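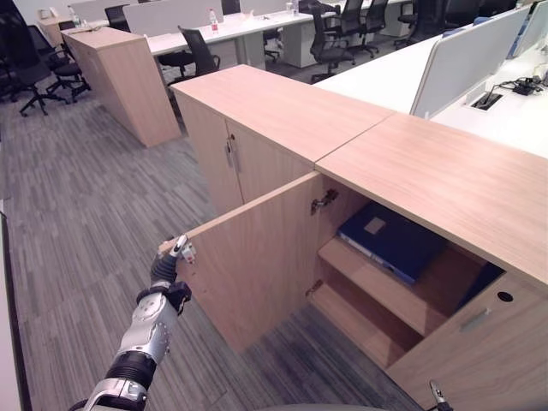 Fotografía: Fatima Engelbrecht

Qué hacemos con tanto papel
Notas para la charla, 19 de enero de 2020

(Entrar sin prisa. Saludar. Comprobar que se oye al fondo, que la última vez no se oía y me enteré al acabar.)

Buenas tardes y gracias por venir. Me han pedido que hable de archivos pequeños: el de una gestoría, el de una asociación, el de una casa donde ha muerto la abuela y hay que abrir los cajones. Llevo media vida entre papeles ajenos y os confieso que los míos están fatal. Lo digo ya para que no me lo pregunte luego mi cuñada, que está en la tercera fila.

(Pausa. Si se ríen, bien. Si no, seguir.)

Empiezo por Duvau. Duvau era un taller de encuadernación que cerró, y cuando cerró dejó 1404 expedientes de clientes. Cada uno con su presupuesto, sus muestras de tela, sus cartas de ida y vuelta. Los herederos me llamaron en diciembre, con el local ya apalabrado y unas ganas enormes de llamar a un contenedor. Y yo les entiendo, ¿eh? Cuando tienes que entregar unas llaves, todo lo que hay dentro te parece un estorbo.

Lo primero que les pedí fue que no ordenaran nada. Esto sorprende mucho. La gente, con la mejor intención, ve una pila y la pone por fechas, o por tamaños, o por colores, que también lo he visto. Y el orden que traía la pila era información. En Duvau las facturas estaban metidas entre las muestras, y parecía un desastre, pero era la manera que tenía el encuadernador de acordarse de qué tela había cobrado a quién. Si separas las dos cosas ya no hay quien lo reconstruya.

(Diapositiva 3: la factura doblada dentro del muestrario. Dejarla un rato.)

Entonces, ¿qué se hace el primer día? Mirar. Abrir las puertas, leer los lomos, apuntar en una libreta qué hay en cada balda y en qué orden. Yo dibujo los armarios, fatal dibujados, con cuadraditos. A la tarde siguiente vuelvo y corrijo, siempre hay algo que se me ha escapado.

Y después viene la parte que todo el mundo quiere oír: qué se tira. Tengo una regla para casa y otra para fuera. Para fuera mandan los plazos legales, y los plazos se consultan con alguien que sepa, no con una señora que da charlas. Para casa soy más relajada. Las garantías de electrodomésticos que ya no tenéis, a la basura esta misma noche. Los extractos repetidos, también. Las cartas, no. Las cartas personales no las tiréis nunca en caliente, guardadlas en una caja y volved a ellas pasado un año.

(Aquí suele levantar la mano alguien con las fotos. Decir que llegamos luego.) 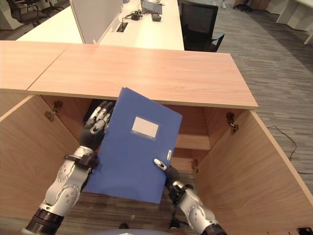 Carpeta azul en un armario de madera clara.

Vamos con las carpetas y las etiquetas, que es mi tema favorito y tengo que controlarme. En Tannous, la gestoría donde empecé, había una norma para los lomos: primero el asunto, luego el año, y nada de siglas. Lo de las siglas venía de un disgusto. Alguien había rotulado una estantería entera con tres letras, se jubiló, y no hubo forma de averiguar qué querían decir. Se abrieron las carpetas una a una. Yo era la nueva, así que imaginad quién las abrió.

Una etiqueta es una carta a una persona que no conocéis. Puede ser vuestra hija, puede ser un inspector, podéis ser vosotras mismas dentro de diez años, que a esos efectos es como si fuera otra. Escribid «Seguro del piso», escribid «Papeles del colegio», aunque os parezca de parvulario. Y la palabra «Varios» está prohibida en mi presencia. En «Varios» he encontrado escrituras, he encontrado un testamento y he encontrado un recibo de churrería.

(La anécdota larga de los churros solo si vamos bien de tiempo. Mirar el reloj.)

El dinero. Me preguntáis mucho cuánto cuesta esto y voy a dar las cifras de Drikov, que me dio permiso. Drikov es una ferretería con trastienda, de las de mostrador. Se gastaron 400 euros en material: cajas, carpetas y un rotulador bueno, que dura más que todos los malos juntos. Les habían ofrecido digitalizarlo todo por 2000, y dijeron que no. Yo no tengo nada en contra de digitalizar. Lo que pasa es que escanear un montón desordenado te da un montón desordenado en pantalla — y encima tienes que acordarte de la contraseña.

Si queréis escanear, empezad por lo que consultáis a menudo. En Drikov fueron 100 documentos elegidos, nada más, y con eso resolvieron casi todas las búsquedas del mostrador. El resto sigue en papel y está tan tranquilo.

(Beber agua.)

Ahora sí, las fotos familiares. Escribid los nombres por detrás, con lápiz blando, sin apretar, y hacedlo mientras quede alguien que los sepa. Sentaos una tarde con vuestra tía y un café, ponedle las fotos delante y dejadla hablar. Se va a ir por las ramas, va a contar lo de la boda y lo del primo de Francia, y eso también lo apuntáis. Yo no lo hice con mi madre. Tengo una caja de gente sonriente en una playa y no sé quiénes son.

(No alargar esto. Pasar a la siguiente.)

Un par de cosas prácticas antes de las preguntas. Fuera clips metálicos, fuera gomas elásticas, que se resecan y se pegan. Los armarios, lejos de tuberías. No llenéis las baldas a presión, dejad hueco para meter la mano y sacar una carpeta sin arrastrar a sus vecinas. Y apuntad en una hoja qué hay y dónde, y pegad esa hoja por dentro de la puerta.

El cuaderno de trabajo que uso se llama Justness, lo monté con Fatima Engelbrecht para nuestros talleres y hay copias en la mesa de la entrada. Trae las plantillas de inventario y una lista de preguntas para la tarde con la tía. Coged el que queráis, y si veis erratas me las mandáis, que ya hemos encontrado unas cuantas.

(Preguntas. Si sale lo del testamento, no decir el pueblo. Devolver el mando del proyector a la chica de la puerta.)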